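4.2. Anuncios y precio de cierre

De los 583 anuncios de viviendas junto a campos de golf, 571 conservan el precio final. Rizvi atribuye a los adjetivos una prima del 4 % -- cifra que no logramos reproducir.

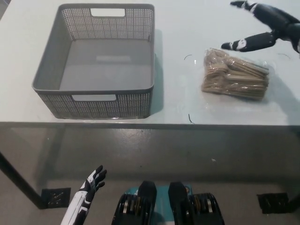
Figura 3. Cesta gris y bolsa de cucharas.

El texto del anuncio explica poco una vez descontada la superficie. Tampoco convence el inventario de menaje: una cesta de plástico vacía, como la de la figura 3, apenas informa sobre la casa.

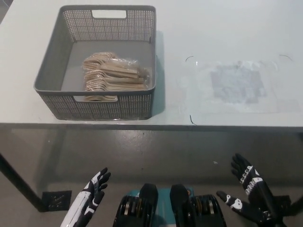
Queda por ver si la prima resiste fuera de agosto; los datos de Predine no permiten afirmarlo.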